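4. How bomb threat reports change after first publication

4.1 Material

The reports used in this section come from the Stamex archive, which keeps every saved version of a news page and not only the last one. We took all items in which a threat against a public building was the main subject. After removing items that only repeated an agency text without change, 758 reports remained. Most of them are short. The longest has 3000 words and is a weekend feature on the evacuation of the Rakthorpe bus station, and we kept it even if its style is very different from the others.

A report was counted as changed when at least one statement of fact was different between the first and the last saved version. Corrections of spelling, new headlines with the same meaning and added photographs were not counted. By this rule 204 reports were changed. The comparison was made in Selura, and every difference which the software marked was then read by a human coder. The software marks too much, for example when a paragraph is moved to another place, but we did not find cases where it missed a changed fact. 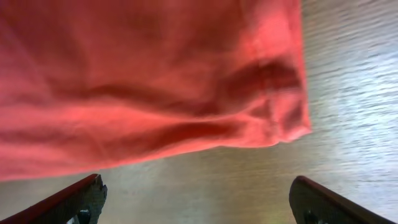 The type of fact that changes most often is the time of the call. In the first version, journalists usually give the time when the police arrived, and this is later replaced by the time when the threat was received. The difference is small for the reader, but it matters for any study that measures the speed of an evacuation. Earlier work, including our own, took such times from the first version and should be read with care on this point.

The second type is the source of the threat. First versions often say that the threat came by telephone. Later versions speak of an email, a written note or a message on a social network. It seems to us that "called in a threat" is used by many newsrooms as a fixed expression, without the meaning of a telephone call. We therefore coded this expression as "channel unknown" unless the telephone was mentioned separately.

4.2 Descriptions of suspects

Descriptions of suspects are less frequent than we expected, and they change in a particular way. Height and age are normally kept. Clothing is not stable: a garment is named in the first version, gets a different color in the second, and is often missing in the last. The color words at the border between orange, pink and red are the most difficult. The same shirt can be "orange" in one newspaper and "salmon" in another on the same morning, and both may have received the same police message. 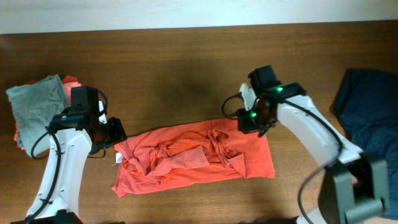 M. Crăciun

For the coding we first tried to use the exact color word. This gave poor agreement between the coders. When the words were put together in wider groups (light warm, dark warm, light cold, dark cold, neutral), the agreement was acceptable, and these groups are used in the rest of the paper. Words for the kind of garment were treated in the same manner. "T-shirt", "top" and "shirt" went into one group, while "jacket" and "coat" went into another one.

A change inside a group was not counted as a changed fact. A change between groups was counted, also when the article gave no notice to the reader. Notices are in general rare in our material. Where they exist, they stand at the bottom of the page and say only that the article "has been updated", so that a reader who saw the first version cannot know which statement was withdrawn.

We do not think that this is bad faith. A bomb threat is reported under strong time pressure, and in most cases the newsroom has only one source. However, the first version is the one that is shared and copied by other sites, and the copies are not corrected when the original is. In the Rakthorpe case, a copied text with the old time and the old description of the suspect could still be found in October, long after the newspaper had changed both.

Figure 2. Salmon-pink garment on a wooden surface.

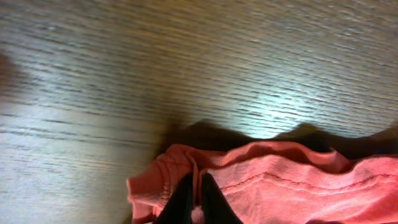 4.3 Limits of the comparison

The archive saves a page at fixed intervals. A change made and taken back between two of these moments is lost for us, and the share of changed reports given above is for this reason a lower limit. Pages behind a payment system are saved only in their open part. We compared this open part alone, and the remaining text of these articles was not used anywhere in the analysis.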